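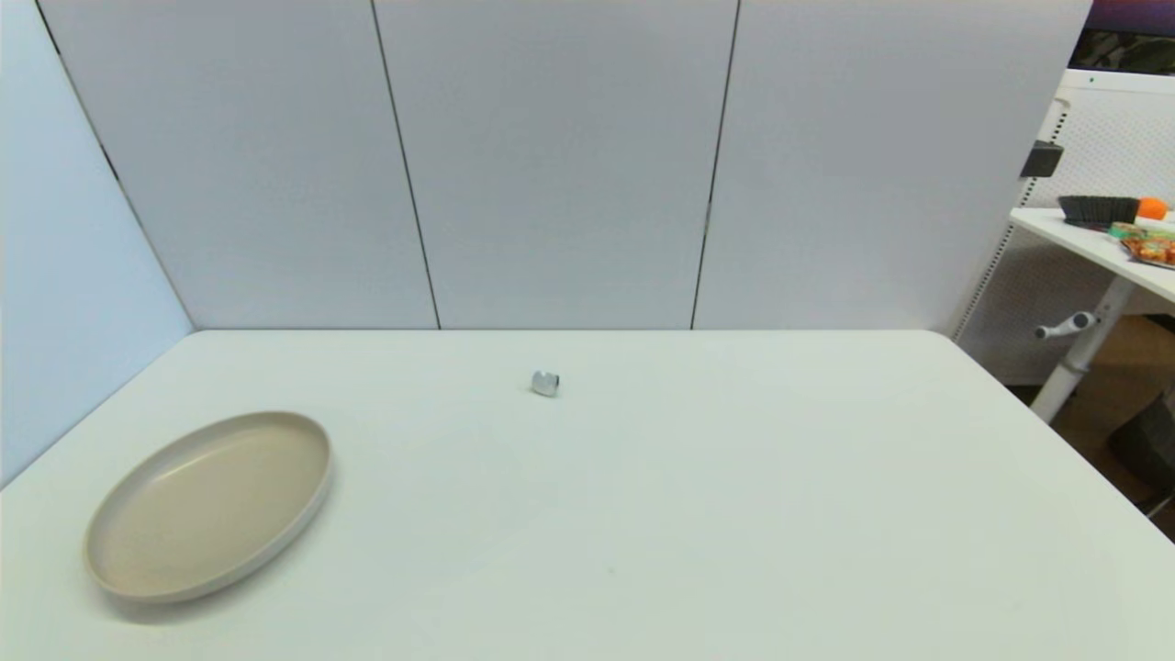 Une assiette ovale, beige, sur une table blanche.

Depuis la rentrée, tout le monde autour de moi « fait une pause ». Pas d'alcool, pas de sucre, pas de pain, parfois les trois. Ma belle-sœur s'est abonnée au programme Riltora, 13 jours de bouillons et de poudres livrés dans un carton, et elle m'assure qu'elle se sent « plus claire ». Plus claire de quoi, je n'ai pas réussi à le savoir.

J'ai donc lu la brochure. Deux fois. On y parle de toxines à chaque page sans en nommer une seule. J'aimerais bien qu'on me dise laquelle, et par où elle est censée sortir. J'ai un foie, deux reins, ils travaillent sans abonnement depuis ma naissance et personne ne m'a encore montré qu'un jus de céleri leur rendait service.

Le témoignage vedette est signé Tanner Petrenko, « coach en vitalité », qui a perdu quatre kilos en moins de deux semaines. Je veux bien le croire. À 500 calories par jour, je perdrais aussi quatre kilos, beaucoup d'eau là-dedans, et probablement deux ou trois amis. La brochure s'arrête au treizième jour. J'aurais voulu voir la balance de M. Petrenko en février.

Et puis il y a le prix. 277 euros le carton, frais de port en plus. J'ai fait mes courses samedi chez Lurton, l'épicerie en bas de la rue : poireaux, carottes, lentilles, un chou énorme, des œufs, du fromage (oui). On mange là-dessus à deux toute la semaine et il me reste plus de 200 euros sur la somme.

Kanyarat Sangkhawat, ma voisine de palier, infirmière de nuit, m'a répondu dans l'escalier que si les gens se sentent mieux, c'est surtout qu'ils ont arrêté l'apéro et qu'ils se couchent à dix heures. L'argument me plaît, ce qui devrait me rendre méfiant - je n'ai pas plus de chiffres qu'elle.

Je ne dis pas qu'il ne faut rien changer après les fêtes. J'ai moi-même rangé les chocolats en haut du placard, avec un succès discutable. Ma belle-sœur en est au sixième jour et vient dîner dimanche. Elle apporte son sachet, je fais la soupe au chou.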